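Kneath Automation Lab, maintenance notice for the Filora cell. Mar 31, 2018

The kraft paper on the Filora table has been replaced and the blue tape grid laid again.

Base plate bolts on both arms are to be checked every 14 days. Please record each check in the Zelell log.

Cables must remain strapped along the lower link.

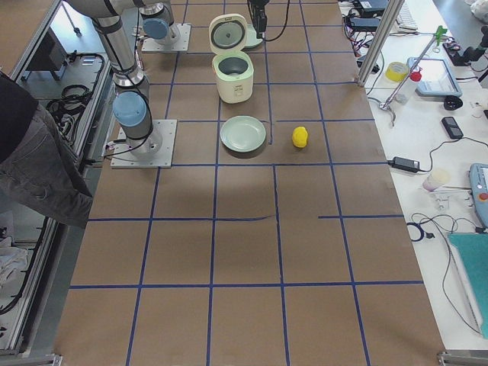 Tape that lifts at a crossing should be replaced as a full strip. Patches catch on the gripper.

The next paper change is planned for May.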